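2018-10-24, notebook, glue bench, Cleltbridge

Continued from the page before. The hide glue in the second pot is finally usable. I soaked the granules overnight in cold water, then warmed them slowly and kept the lid on. Yesterday's pot was too thick and made strings when I lifted the brush. I added a little water, stirred, waited, and added a little more. Now it runs from the brush in a thin line and breaks only near the end, as I like it.

Test joints made today, all beech on beech, planed the same morning:

Set A, 12 joints, wood at room temperature, no warming.
Set B, 12 joints, both faces warmed with the hot air gun before glue.
Set C, 5 joints only, warmed, and the faces sized first with very thin glue. I ran out of planed pieces.

Clamped by hand screws, not too strong. I closed each joint as fast as I could but I was slow with the first three of Set A, so I marked them with a pencil cross. Please do not mix them with the others when we break them. The glue had already a skin on these three, I could feel it under the finger.

Squeeze-out was small on A, regular on B. On C it was regular also, but thinner at one end, maybe my brush. I did not wipe it. Viola wants to see how it peels when it is half set.

The liquid hide glue from Sullora I leave for next week. The bottle has no date that I can find and it smells stronger than I remember. Before using it I will put a drop on paper and see if it becomes hard by the next day. If it stays soft like rubber, we throw it away and order fresh.
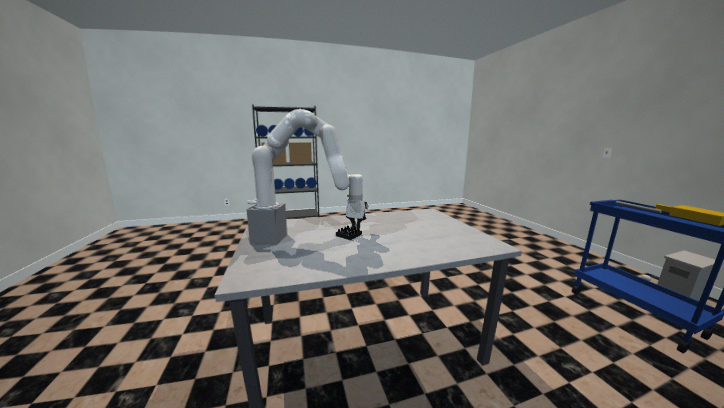 Malcolm Furnival read the list over lunch and said that Set A is not a fair test, that no one who works with hot glue would leave the wood cold in this season, and that I should compare short warming with long warming instead. He also thinks that sizing makes sense on end grain only. I answered that the repair people at Bustos do glue cold wood, I have seen it in the chairs that come back to us. But he is right about the warming time. I did not measure it, I only went over the face until my hand said it was warm. Next time I use the clock: 30 seconds for one group, and double for the other.

Chair from Bustos (the one with the loose back rail): opened the two upper joints with warm water and a thin knife. The old glue is hide glue on the left side and something white and plastic on the right. The left one cleaned easily. The right one I had to scrape, and I lost a little wood from the tenon, nearly one millimeter on the upper side. It will need a shaving glued on before we close it. I wrote this on the chair ticket also.

Humidity in the store was higher than I want. The door does not close well again, it rubs at the bottom. Trevor has the plane.

To do:
Cut more beech for Set C, same board if enough remains.
Ask Kelly if the spring scale is back from Zustness. Without it we can not break anything.
Empty and wash the small pot. Do not leave it for the morning, the smell.
Label the jar with thin glue, it looks the same as the varnish jar.

Joints stay in clamps until tomorrow at 11, then on the shelf by the window side, without touching each other.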